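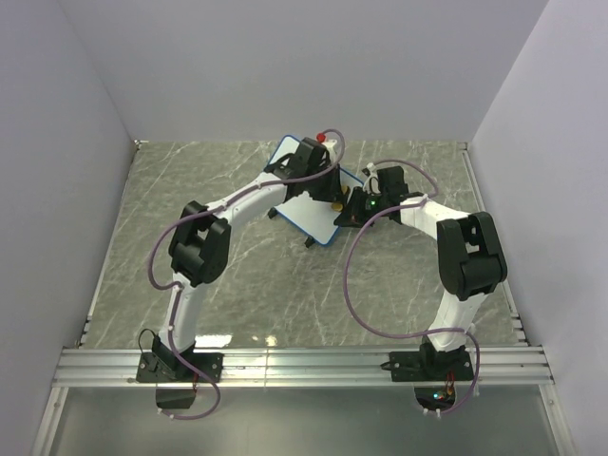
Pesquisar no site... Buscar

Como preparar solução de tiossulfato de sódio 0,1 mol/L (e padronizar sem perder a tarde)

Roteiro rápido, do jeito que a gente faz no laboratório de aulas da Osolari. Serve para iodometria em geral — cloro ativo em água sanitária, cobre, vitamina C por retorno.

O que precisa

Tiossulfato de sódio penta-hidratado, p.a. Iodato de potássio seco. Iodeto de potássio. Carbonato de sódio, uma pitada. Ácido sulfúrico 1 mol/L. Amido solúvel. Balão de 1 L, balão de 250 mL, bureta de 50 mL, pipeta volumétrica de 25 mL, erlenmeyers. Óculos, luva, jaleco.

Água

Ferver a água destilada uns minutos e deixar esfriar tampada. O CO2 dissolvido acidifica e o tiossulfato em meio ácido se decompõe, solta enxofre, fica turvo. Não pule essa parte. Quem pula refaz em duas semanas.

Pesagem

Massa molar do penta-hidratado: 248,18 g/mol. Para 1 L a 0,1 mol/L, pesar 24,8 g. Balança semianalítica basta, a concentração exata vem da padronização. Confira no rótulo se é penta-hidratado mesmo, o anidro tem 158,11 g/mol e aí a conta é outra (15,8 g).

Dissolver num béquer com parte da água fervida já fria, juntar 0,1 g de carbonato de sódio, transferir, completar até a marca. Homogenizar bem. Passar para frasco âmbar e deixar descansar uma noite antes de padronizar.

Amido

1 g em pasta com um pouco de água fria, despejar em 100 mL de água fervendo, mexer até clarear. Esfriar. Dura pouco, fazer no dia. Amido velho dá cor avermelhada em vez de azul e o ponto final fica uma droga.

Padronização com iodato

1. Secar o KIO3 a 120 °C por uma hora, esfriar no dessecador.
2. Pesar 0,8917 g (ou perto disso — anotar o valor real) e levar a 250 mL no balão. Dá 0,01667 mol/L.
3. Pipetar 25 mL para o erlenmeyer. Juntar 2 g de KI e, depois de dissolvido, 10 mL do ácido sulfúrico.
4. Titular logo. O iodo é volátil, e o iodeto em meio ácido oxida com o ar.
5. Quando o castanho virar amarelo-palha, 2 mL de amido. Antes não, o complexo prende iodo demais.
6. Gota a gota até o azul sumir. Anotar o volume.

Três repetições. Se uma fugir mais de 0,1 mL das outras, faz mais uma.

A conta

IO3⁻ + 5 I⁻ + 6 H⁺ → 3 I2 + 3 H2O
I2 + 2 S2O3²⁻ → 2 I⁻ + S4O6²⁻

Cada mol de iodato gasta seis de tiossulfato. Então:

C = (6 × C iodato × 25) / V gasto

Com 25,20 mL na bureta: 6 × 0,01667 × 25 / 25,20 = 0,0992 mol/L. Escreve no rótulo com quatro casas, junto com o mês. O nosso frasco de agora diz "setembro, lote 127".

Problemas comuns

Azul volta depois de uns minutos: oxidação pelo ar, normal, ignora. Volta em segundos: faltou ácido ou KI, descarta e repete.

Solução turva ou com fundo amarelado: enxofre. Joga fora no recipiente de residuos, não tenta filtrar.

Branco alto: KI velho. Se ao acidificar sem iodato já amarelar, troca o frasco.

Guardar

Âmbar, tampado, longe do sol, 20 °C se der. Repadronizar todo mês.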